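How to pack a kitchen for moving house

Last updated 26/04/2022

Contents
Before you begin
What you need
Step 1. Sort the cupboards
Step 2. Use up the food
Step 3. Plates and bowls
Step 4. Glasses and cups
Step 5. Pots, pans and knives
Step 6. Dry food and opened packets
Step 7. Bottles and liquids
Step 8. The fridge
Step 9. The first evening box
Common mistakes

Before you begin

I have moved house many times, in three countries, and the kitchen was always the room which took me the longest. A bedroom you can pack in one afternoon. A kitchen has heavy things, sharp things, things that break and things that leak, and you need to use it until the last day. For our last move, in October, I wrote my method down in a notebook while I was doing it, and this page is made from that notebook. I have changed a few things after readers wrote to me.

The method is for a normal kitchen in a flat or a small house. If you have a moving firm which does the packing for you, you need only steps 2, 8 and 9.

What you need

Strong boxes, small and medium. Please do not take large boxes for a kitchen. When they are full of plates you cannot lift them, and the bottom may open on the stairs. I bought mine from Okaretti, the size they call "book box", and used them for almost everything.

Plain packing paper. Newspaper also works, but the ink comes off on white plates and you will have to wash them again.

Good brown tape, two rolls at least. I use the Hendberg tape with the handle. The cheap tape that I tried before did not stick to the dusty boxes.

A thick marker pen. Keep it in your pocket, or it will be in a closed box after ten minutes.

Tea towels, oven gloves and old T-shirts. You must pack them anyway, so let them protect something.

Plastic bags which can be closed, in different sizes. Freezer bags are fine.

Step 1. Sort the cupboards

Start two weeks before the move. Open one cupboard at a time and take everything out on to the table. Make three groups: what you use each day, what you use sometimes, and what you do not want any more. The second group can be packed at once. The first group stays until the last two days.

Be strict with the third group. I carried a fondue set through three flats and used it in none of them. Things in good condition can go to a charity shop, but telephone first and ask if they take kitchen things. Our shop did not take anything electrical, and I had walked there with a toaster in each hand.

Plastic food boxes need special attention. Put each box together with its lid. A box without a lid, or a lid without a box, should not travel with you.

Step 2. Use up the food

From the same day, try to buy only fresh food, and cook from the cupboard and the freezer. Write a list of what is in the freezer and put it on the door. Cross out what you eat. Our meals in these two weeks were a little strange (peas with everything) but we arrived with a freezer almost empty.

Look also at the dates on tins and jars. Tins are heavy and most moving firms calculate by volume or by hours, so a box of old tins costs you money in both cases.

Step 3. Plates and bowls

Make a cushion of crushed paper in the bottom of the box, as thick as your hand. Wrap each plate in one sheet of paper. Then put the plates in the box standing on their edge, like records on a shelf. It looks wrong, but a plate standing on its edge can take a knock much better than a plate lying flat under other plates.

Put the heaviest plates first and the small ones on top of them, with a layer of paper between. Bowls can be placed one inside the other with paper between them, and they also stand on the side. When the box is full, fill the holes with tea towels. Close the box and move it gently. If you hear something, open it and add more paper.

Write PLATES and the word FRAGILE on two sides and on the top. A box with writing only on the top tells you nothing when it is in a pile.

Step 4. Glasses and cups

First put a little paper inside the glass. After this, roll the glass in a sheet of paper, starting from the corner, and fold the ends in. Wine glasses need one small piece of paper around the stem before you roll them.

Glasses travel standing up, never on their side. If you have a wine shop near your home, ask for the boxes with cardboard walls inside. I used two of these from Kabbaj, and not one glass was broken. Cups can go in the same box with the glasses if they are on the bottom layer and the handles point to the inside.

Step 5. Pots, pans and knives

Pots go one inside the other, with the lids wrapped separately and placed at the side. Between non-stick pans you should put a cloth or some paper, or the surface will be scratched. You can use the space inside a big pot for small, soft or light things, such as sponges and napkins.

For knives, fold a piece of cardboard around each blade and tape the cardboard closed. The tape must hold the cardboard on both ends. Then roll all the knives together in a towel, tape the towel, and write KNIVES on it in large letters. The person who opens it may be tired and not thinking.

Keep the small parts of machines in a bag and tape the bag to the machine. I mean the blade of the mixer, the screws, the little rubber ring which you will never find again.

Step 6. Dry food and opened packets

Flour, rice, sugar, pasta and coffee are the things which make the most dirt in a move. A packet which is closed only with a clip will open when the box is shaken. This is how I do it now:

a) Press the air out of the packet slowly, with the opening up, and fold the top down two times.

b) Put tape across the fold, the full width.

c) Place the packet in a plastic bag and close the bag too. For sugar and flour I use two bags.

d) Stand the bags close together in a small box, so that they hold each other up. Soft bags should not be in the same box as tins.

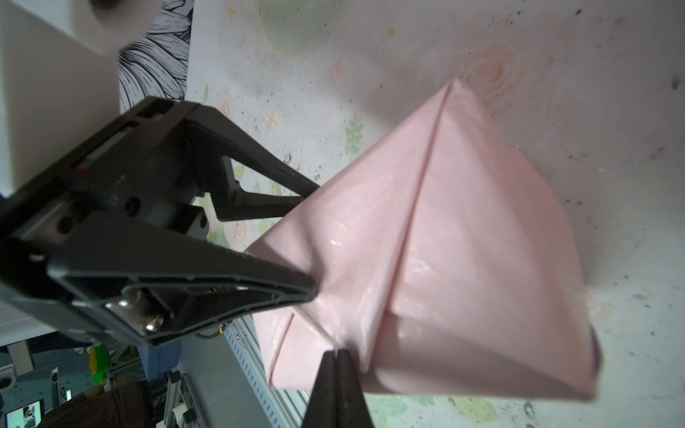 Step 7. Bottles and liquids

Oil, vinegar and sauces: open the cap, lay a small piece of plastic film over the opening, and close the cap again over the film. Put each bottle in its own bag. Always keep bottles standing, and write THIS WAY UP with an arrow on the box.

Cleaning products must have their own box, far from the food. Ask your moving firm before you pack them. Many firms do not accept bleach, gas cartridges or lighter fuel, and in this case you have to take them in your own car or give them away.

Spices can stay in their jars. Tape the lids if they are loose. I put all of ours in a baking tin with a towel over it.

Step 8. The fridge

Empty the fridge and switch it off the evening before the move. Leave the door open and put an old towel on the floor. If the freezer has a lot of ice, begin one day earlier. Take out the shelves, wash them, wrap them in a blanket and carry them separately. Dry the inside well and tape the door closed with a tape which does not leave marks.

The fridge should be carried standing if it is possible. If it had to lie down in the van, stand it up in the new kitchen and wait before you switch it on. The instruction book says how long. In ours it was some hours, and I would rather wait the whole night.

For the cold food that is left, a cool bag with ice packs is enough for a short trip. We have an old one from Zenby and the milk was still good in the evening.

Step 9. The first evening box

This is the last box you close and the first box you open, so it must not go to the back of the van. In ours there was:

Kettle, tea, instant coffee and sugar
One plate, one cup and one set of cutlery for each person
One pan and one sharp knife (in cardboard)
Bread, a packet of pasta and a jar of sauce
Washing-up liquid, a sponge and a towel
Kitchen paper and rubbish bags
Scissors for opening the other boxes
Toilet paper

If you have a cat or a dog, add the food and the bowl.

Common mistakes

Boxes too heavy. If you cannot lift the box yourself without making a noise, take something out.

Packing the tin opener early. I have done this more than once.

Writing only "kitchen" on each box. Write the cupboard where the things will go, for example "kitchen, under sink". It takes a few seconds and your helpers can put the box in the correct place.

Unpacking everything on the first day. Clean the new cupboards first, and wait with the shelves until you have cooked there a few times. We put the plates next to the window and had to move them all again the week after, when we understood that the door of the dishwasher opened on the other side.

Questions about the method can be left in the comments under the page. I read them on Sundays.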